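Tautahi Shared Workshop
Two-Arm Build: Course Handout, Unit 4
Simulation Before Hardware

Prepared by Marama Lowther and Teguh Subramaniam

Scope of this unit

Units 1 to 3 covered the frame, the power supply and the wiring of the two arms. Unit 4 deals with the simulated workcell. Participants are expected to complete it before any motor is switched on at the bench. Access to the bench is granted by the unit leader once the simulation log has been signed.

The software package for the course is called Girness. It is installed on the workshop computers, and participants who are building at home may copy it from the shared drive. The arm model has 3,179 lines of configuration, most of which should be left alone. Changes are made only in the file named table_setup, which holds the positions of the objects and the two arm bases.

4.1 Setting the starting pose

Each run begins from a fixed starting pose. Both arms come in from the near side of the table, one from each corner, with the hands raised and clear of the crate. The strip of table in front of the crate must be left open. Participants who move the crate toward the arms will find that the planner rejects many of its paths.
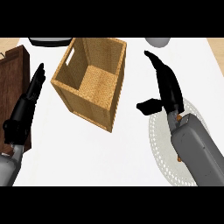
The starting pose is saved with the command "store home" and should be reloaded before every run. A run that begins from any other pose is not counted toward the log.

4.2 Contact settings

The crate is modeled with thin walls. Thin walls are difficult for the contact solver, and a finger may pass through one if the time step is too long. The default step was chosen by Vaughan Trevaskis after 225 test runs and should be kept. Friction may be adjusted within the limits given in Appendix B.

The handle cutout is treated as a true opening. A fingertip may enter it, but the grip planner does not look for it unless the option "use openings" is turned on.

4.3 Required runs

Participants complete the following and enter each in the log:

Reach to the rim of the crate, right hand only
Reach to the rim of the crate, left hand only
Two-handed lift, with the crate returned to its starting position

A full set takes some 892 seconds of computer time on the workshop machines. Home computers may be slower.

4.4 Submission

Logs are sent to Geert Van Wijk by noon on the last day of July. Late logs will be reviewed with the next group.

Reading for Unit 5: Skirness motor manual, chapters 2 and 3.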